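Tuesday, December 28, 2021
By the Trolwood Home Desk

How to run a network cable through the house and still like the house

Wi-Fi reaches every room in my home except the one I work in. I spent most of November moving the router to increasingly undignified places (top of the fridge, inside a fruit bowl) before giving in and buying a cable. If you have reached the fruit bowl stage, read on.

What you need: one Ethernet cable, a bag of stick-on clips, a pencil, and a tape measure you trust. A helper is optional and will have opinions.

Measure first. Follow the route the cable will really take, along the baseboard and up and over every door frame. The straight line across the carpet is for people without feet. My straight line was short and flattering. My real route needed 24 clips and a long look at the back of a bookcase I had hoped never to see again. Add enough extra at both ends that you can pull the router forward to read the label under it, which you will have to do the day the password goes missing.

Pick a color. White vanishes against white trim, and gray vanishes against dust. I like blue. When something stops working on a Sunday night and you are on your stomach behind a desk with a flashlight in your teeth, blue is very easy to tell apart from the lamp cord.

Before you plug anything in, look at the connector. The boot is the sleeve between plug and cable, and it's the part to hold. Let the cable leave it in an easy bend. A hard fold right at the boot is how a good cable becomes a mysterious one.
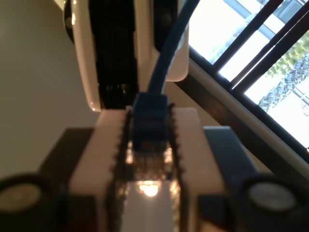
Issue 501, page 8

Now start at the router end. Push the plug in until it clicks. No click means it is resting there to be polite, and it will leave the first time the cat walks by. Give it a light tug to be sure.

Work outward from there, pressing in a clip wherever the cable starts to sag. Wipe the baseboard first. Adhesive sticks beautifully to dirt, and the dirt sticks to nothing. Go around corners in a loose curve, and don't pull the run tight like a guitar string; slack is what saves the port when somebody moves the furniture.

At a doorway, go over the top. I know it looks longer. Under the rug looks tidy for a week, then wears a ridge you can find in the dark with your toes.

Plug in the far end, listen for the click again, and turn off Wi-Fi on the computer before you test. Skip that and you may spend a happy evening admiring the speed of the connection you were trying to replace.

Gather any leftover cable into a wide loop and hang it behind the desk with a strip of hook-and-loop tape. Label both ends. "Office" will do. Mine says "NOT THE LAMP."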